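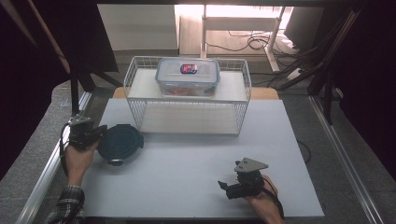 1/16 THE BIG TUB AND LID SORT-OUT, a thread
Right. I've been threatening to sort the food containers since January and I'm finally doing it, on a table, in daylight, with a cup of tea I keep losing. Posting as I go so that I can't wander off halfway.

2/16
Background for new people: I moved to Stondville with one drawer's worth of tubs. I now have a cupboard that you have to shut with your hip. Every takeaway, every "take some home with you", every jar I thought might come in handy. It's all in there.

3/16
Rule one, and it's the only one I really stick to: lids and bottoms get separated first. All of them. It feels like making more mess and it is more mess, for a bit. Then you pick up one lid at a time and go looking for its other half.

4/16
My favourite trick is the wire basket. Flip it upside down and it's a little shelf! Anything with food still in it goes up on top, out of the way, and the whole of the board is left for lids. Mine's a plain white mesh one, and it was meant for a cupboard it never fitted.

5/16
The clear tub sitting up there has dinner in it, before anyone asks. Jhonatan's red pepper and tomato thing. It's staying shut till I'm finished or I will just stand here eating it with a fork and the thread will end at five.

6/16
Lots of you asking about the white board under everything. Bought it from Zotent for wallpapering, never wallpapered. It's brilliant for this, though, because dark lids really show up against it and you're not hunting about. Wipes down in a second too.

7/16
Round lids are the problem children. Square ones you can tell by eye. Round ones all look like they'll fit, and you press, and press, and one side pops up, and you press that, and the other side pops up. I had 33 lids to get through and I'd say the round ones took most of the afternoon.

8/16
Driss Zaki (hello Driss) says to draw round each bowl on paper and lay the lids on the circles. I tried it -- it does work, but by the third circle I was just drawing circles. Good one for children, maybe.
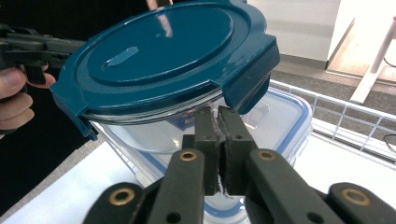

9/16
Glass ones are the keepers, always. They don't go orange after one curry and they don't hold on to the smell of onions. My rule for a glass bowl is that it only stays if the lid locks on properly, so I do love the sort with the squared-off flaps round the outside that fold down over the rim. Look at the shine on that lid as well. And the little oval tab on top, which I'm fairly sure is a steam vent, though the leaflet went years ago.

10/16
Question from Saadet Uçar: do the flaps wear out? Yes, in my experience! It's the hinge bit that goes. I had a Baltano set that lost a flap a year until there was one left hanging on. If you pull them up gently from the corner they last longer. I don't, I yank them, and I pay for it.

11/16
Also, peel the stickers off the day you buy something. I never do. Then they go through the wash and turn into that grey fluff that won't come off with anything. Cooking oil and a bit of kitchen roll, leave it for 14 minutes (my timer was already set to that), rub with your thumb. Sorted.

12/16
Piles so far:
Keep, has a lid, has a bottom
Bottom only, going to be drawer dividers
Lid only, I'm giving them one week
Belongs to somebody else, oh dear

13/16
On that last pile. Driss Abou Zeid, I have your soup tub. I have had it since your birthday, it's had three different soups in it since and it's a lovely tub. Yuto Yagi, I think the long flat one is yours? It's got a Y on the bottom in marker pen. If it isn't yours then I don't know any other Ys.

14/16
How I'm putting it all back, for those who asked. Bottoms nested by shape, biggest first. Lids stood up on their edges in the wire basket, right way up this time, like records in a shop. I used to store everything with its lid on and it's lovely to look at, but you need a kitchen the size of Mansour's back room to do it. (Mansour, the café. They have shelves up to the ceiling. I stare at them every time I go in.)

15/16
A few things I'd do differently. Wash the lot the night before -- I found something in the groove of a lid that I'm not going to describe. Put the radio on. Have a bag for recycling open from the beginning, or you end up with a "maybe" pile and the maybe pile goes straight back in the cupboard. And check what your council takes, as mine won't have black plastic at all. 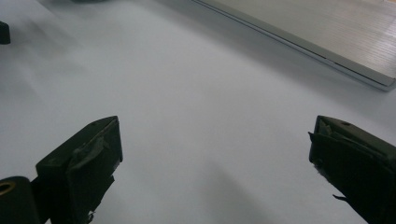

Pale, matte and not a pattern on it. My favourite sort of table top.

16/16
Last one. People keep asking where the surface is from and I'm sorry, it's just that white board again. I like how soft the light goes on it, with all those blurry shadows, and it makes me want to do the spice jars next. Would anyone read a spice jar thread? I've got two paprikas open and I think a third one behind the flour.

Adding one on the end, as Saadet's come back with another question: how do you get the tomato stain out of plastic? I've had some luck with bicarb and a drop of water, made into a paste and left on while I do something else. A sunny windowsill helps as well, my mum swore by it. It won't come up like new. If it's really bad I make it the tomato tub and stop worrying, and that's where Jhonatan's dinner always goes now.

And another one, sorry! The lone lids. Two of them are very nearly the same size as my pudding basin, so I've put one by for covering rising dough. The others have until next week to be claimed. Jhonatan says he's "definitely seen" the bottom half of the big red one in his car. He's said this before about a casserole dish, and I'm still waiting for the casserole dish.

Replies are open if you've got a better way of doing round ones. I'm off to find a fork.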